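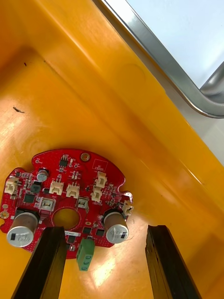 Stiris workshop clear-out, the boards

2025-04-07

Quick page this, more to come when I get a minute. We've been emptying the back shelves at Stiris before the move to Staluvwood and the electronics are getting sorted first, as they take up the least room and cause the most arguing. Anything with a circuit board in it gets opened up, the board comes out, the case goes in the plastics skip. 40 boards so far. Plenty left.

Red board, round (ish)
Yellow bin. Notches along the edge, big hole low down in the middle, gold ring round the mounting hole at the top. Nice looking thing. Keeping this one whole.

Connectors
White plastic, eight of them on the one board. Always worth having. If you're after some for a repair, ask before buying new, we've got a jam jar full aswell.

Capacitors
Two big silver cans near the bottom edge, a smaller one up towards the top left. Black stripe and printing on the tops of the big ones. Don't pull these off with pliers please, use the iron. We lost 3 good boards that way in September.

Bins, so we all do the same thing:
Yellow - whole boards, to be looked at
Grey - stripped boards, off to Fikari for scrap
Blue tub - loose screws, spacers, odd bits
Cables do NOT go in any of them, there's a sack by the door

Bits of grit and dark fluff get in the yellow bins, give them a wipe out before you add to them. Cloths are under the sink.

Still to sort: the Wannasri crates (56 items on the list, most of it power supplies), the drawer of displays, everything under the stairs. Labels are printed, 200 on the roll, so put one on every bag. Date and what it came out of is enough.

More pictures once the crates are open. Kettle's staying till last.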